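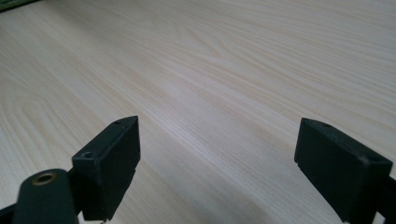 Mirkonard Brings Out the Savance Worktable and the Fekete Basket

PANDBERG, December - We finally have a table we like enough to put our name on, and I get to be the one to tell you about it! Mirkonard is opening orders this month for the Savance worktable and for the basket that goes on top of it, the Fekete. You can buy them together or apart. I've been living with both at work for long enough now that I have opinions, so this release is going to run longer than the ones we usually send out. Feel free to cut it down.

The short version for anyone on deadline: the Savance is a plain, light wood worktable with a long grain and a round cable hole toward the back. The Fekete is a rectangular basket in olive green with a woven grid texture and a handle opening in each short end. The table is $200 and the basket is $11. We have 1,000 baskets in the first run. Orders open at 11 in the morning, Pandberg time, on the first day of the launch.

Why a table

Mirkonard started out in storage. Shelf bins, drawer trays, a letter rack that did very well for us and then suddenly didn't. People kept writing to ask what we'd put our trays on, and for years I wrote back with some version of "whatever you've got." Then we moved into the workshop in Pandberg and had to furnish it, and we couldn't find a table that suited the kind of work we do all day, which is mostly small stuff. Sorting papers, trying out parts, packing and unpacking samples, winding up cables, losing the tape.

What we wanted was a pale top. I know that sounds like a funny thing to build a product around, but if you've ever dropped a tiny white clip on a glossy black desk and then a tiny black screw on the same desk ten minutes later, you know the color under your work matters. We tried a dark brown sample first (it looked great in the showroom and I still sort of miss it) and everybody kept dragging a sheet of paper under whatever they were doing so they could see it. The light top stayed. The brown one is in the break room with a microwave on it.

The grain was the next argument. One half of the office wanted it as quiet as we could get it and the other half wanted some movement. We ended up with a pale cream-to-beige surface where the lines are long and soft, in tan and a light orange, so there's something to look at up close and it settles down when you step back. In the big photo you can see how the lines sweep along on a slant.

About that hole

I lobbied for the hole, so I'm going to talk about the hole. It's round, it sits near the middle toward the back, and cords go down through it. That's the whole feature. We talked about putting in two, and about a long slot with a brush, and about a flip-up lid with outlets in it, and every one of those ate into the part of the table where you want to put your elbows.

I'll admit that not every cord ends up in it. Mine doesn't, half the time. The hole is for the stuff that stays put: a lamp, a charger, a little fan in the summer. Thread it once and forget it.

The basket

The Fekete came out of a habit we all had without noticing it. At the end of the day every loose thing on the table got swept into whatever container was closest, and that container got shoved to one side, and in the morning you took everything back out of it. So we figured we'd make the container nice.

It's a long rectangle, open at the top, and I like it best set lengthwise down the left side with a short end facing me. That way I can hook my fingers into the near handle slot and pull it over when I'm cleaning up. Lefties in the office keep theirs on the right and say I've got it backward. The olive green was a late pick. We had gray, we had a mustard that looked like lunch, and then the olive sample showed up and went on the pale wood and that was pretty much it for the meeting.

It doesn't have a lid or dividers, and we aren't planning either one. Dividers are lovely until the thing you own is a half inch longer than the divider wants it to be. If you'd like to split it up, our small drawer trays from last year will do the job, and you can lift them out when you need the room.
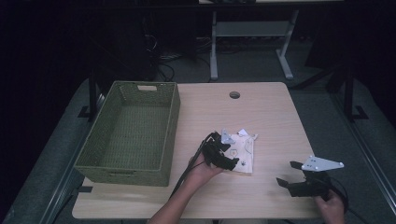 The Fekete basket in olive green, with the round cable hole toward the back of the tabletop.

How I use mine

Our sales folks asked me to put in some "usage scenarios," so these are just my actual mornings. I start with the basket empty. Everything that was in it goes out on the wood where I can see it, and the basket stays put on the side. Then whatever I'm working on goes in the middle in front of me, usually on top of a piece of paper or right next to one, because I scribble notes as I go and then wrinkle them with my arm. Small parts go up along the top edge of the paper. Anything I've finished with goes in the basket.

By lunch it's a mess, but it's a mess in one spot! When it's time to clear off I do the paper first, then the little things, then the cords, which I coil up and lay on top so they don't swallow everything else. The basket goes on the shelf, I wipe the table with a damp cloth and I'm out the door. The wiping takes longer than it should because I'm one of those people who follows the grain.

A few of us have taken baskets home too. They've turned up full of mail, full of yarn, full of dog leashes, and in one case holding a whole kitchen junk drawer while the drawer itself got fixed. I'd love to hear what you do with yours.

Looking after them

For the tabletop, a soft damp cloth and a drop of dish soap will handle the ordinary stuff. Dry it off afterward. Please use a coaster or a mat for hot mugs. Skip the scouring pads and the strong sprays. If you're going to be cutting with a blade, put a cutting mat down, and I say this as the person who didn't.

For the basket, shake it out upside down over the trash every once in a while - the crumbs and pencil shavings get down into the corners. A dry brush does a good job on the woven sides. Lift it with both handle slots when it's full. It'll let you carry it by one, and then you'll be picking up paper clips.

What it costs and when you can get it

Savance worktable: $200
Fekete basket, olive green: $11
First basket run: 1,000
Orders open: 11 a.m., Pandberg time
Table delivery: six weeks from the date of the order
Basket delivery: ships from stock

If you order both together we'll send the basket ahead so you aren't waiting on it. If you'd rather have everything in one delivery, say so in the notes box at checkout and we'll hold it back for you. Tables come with the top already finished and the legs packed separately, plus the tool you need to put them on. Get a second pair of hands for turning it over. It's a two-person job, even for people who are sure it isn't.

We'll take a table back within six weeks of delivery if you don't get along with it. You'll need to hang on to the packing, and the pickup is on us. Baskets can come back too, though please take the yarn out first.

Come see it

If you're anywhere near Pandberg, both pieces are set up in our front room and you're welcome to come in and lean on them. Bring the thing you'd be working on, if it fits through the door. Sit down with it, spread out, see if the cable hole is where you want it and whether the color suits your eyes. A photo can get you close on a pale wood like this one, but daylight moves it around a lot. It leans more cream in the morning by our front windows and warms up a good bit by late afternoon.

Stores that want to carry the Fekete can ask for a sample now. We're keeping the Savance to our own shop and website for the time being, mostly so we can keep up with the deliveries ourselves. That could change in the spring, and I'll send a note around if it does.

For editors and store buyers

You're free to run both photos with coverage of the launch. Please credit Mirkonard. We'd ask that you keep the product names as written here, Savance for the table and Fekete for the basket, and that you give the color as olive green (one early listing had it down as khaki and we got letters). A printed swatch card for the basket and a small offcut of the tabletop are available on request, and we don't need either one back.

About Mirkonard

Mirkonard makes storage and, starting now, furniture for people who work with their hands at a table. We're based in Pandberg, where the workshop, the front room and the office are all under one roof. Our other products include shelf bins and drawer trays.

Press contact: Mirkonard press desk, Pandberg. Sample requests go to the same desk, so just tell us which piece you're after and where to send it.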